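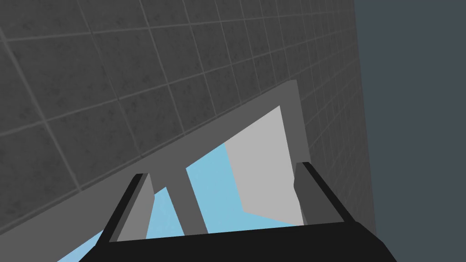 Wand mit grauen quadratischen Fliesen und hellen Fugen

Haushalt und Ausland: Pakete, Briefe und Unterlagen im Verkehr mit Großbritannien

Stand: 14. Januar 2021

Seit dem Jahreswechsel gilt Großbritannien zollrechtlich als Drittland. Für Haushalte, die dort bestellen, Verwandte haben oder Geräte zur Reparatur einsenden, ändert sich die Ablage stärker als der Einkauf selbst. Die folgenden Tipps betreffen die praktische Organisation zu Hause. Eine Rechtsberatung ersetzen sie nicht.

Vor der Bestellung

Zuerst den Versandort prüfen. Eine Internetadresse mit deutscher Endung besagt nichts darüber, wo das Lager steht. Maßgeblich ist der Ort, von dem aus die Ware abgeht. Ist er im Impressum nicht genannt, schriftlich anfragen und die Antwort ausdrucken.

Preise in Pfund am Bestelltag umrechnen und den Kurs auf der Bestellbestätigung notieren. Versandkosten getrennt aufschreiben. Bei einem Satz Schubladenschienen von Plalitcombe standen 77 Pfund auf der Seite und 87 Pfund auf der Rechnung; die Differenz war das Porto.

Ursprung der Ware erfragen. Zollfreiheit nach dem Handelsabkommen setzt voraus, dass die Ware ihren Ursprung im Vereinigten Königreich hat und dies nachgewiesen wird. Der bloße Versand von dort genügt nicht. Die Einfuhrumsatzsteuer ist davon unabhängig.

Die Mappe

Bewährt hat sich eine Hängemappe mit neun Fächern, etwa das einfache Modell von Miltex. Belegung von vorn nach hinten: Bestellungen, Rechnungen, Zahlungsbelege, Zollbescheide, Rücksendungen, Garantien, Schriftwechsel, Ausweiskopien, Sonstiges. Thermopapier vor dem Abheften kopieren — es verblasst, besonders in Klarsichthüllen.

Auf jedes Blatt oben rechts mit Bleistift die Bestellnummer schreiben. Heftklammern entfernen, wenn die Unterlagen eingescannt werden sollen. 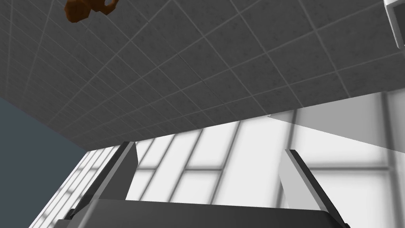

Annahme und Nachzahlung

Fordert der Zusteller Abgaben, den Bescheid mit der Rechnung vergleichen, bevor gezahlt wird. Häufige Fehler sind ein falsch umgerechneter Warenwert und eine doppelt angesetzte Steuer, wenn der Händler sie bereits berechnet hat. Die Servicepauschale des Zustellers ist ein eigener Posten und gehört nicht zu den Abgaben.

Zahlungsaufforderungen per SMS nicht über den mitgeschickten Link begleichen. Sendungsnummer von Hand auf der Seite des Zustellers eingeben.

Den Karton bis zum Ende der Rückgabefrist flach zusammengelegt aufbewahren, Etikett nach außen.

Eigene Sendungen

Für Päckchen nach Großbritannien ist eine Zollinhaltserklärung auszufüllen, auch bei Geschenken. »Geschenk« allein reicht als Beschreibung nicht aus. Richtig ist etwa: ein Paar Wollsocken, gebraucht, mit Gewicht und Wert. Fleisch und Milchprodukte vor dem Einpacken gegen die aktuellen Einfuhrregeln prüfen — in umgekehrter Richtung sind sie für Privatpersonen bereits gesperrt.

Geräte zur Reparatur vor dem Versand fotografieren, Seriennummer eingeschlossen. Die Reparaturannahme von Teoh verlangt zusätzlich eine Kopie des Kaufbelegs im Paket. Ohne Nachweis der vorherigen Ausfuhr kann bei der Rückkehr der volle Warenwert zugrunde gelegt werden.

Wiedervorlage

Im Mai die Mappe durchsehen, abgelaufene Rückgaben aussortieren und die Portotabelle an der Innenseite des Deckels erneuern. Die Vordrucke von Trotisden haben dafür eine eigene Spalte.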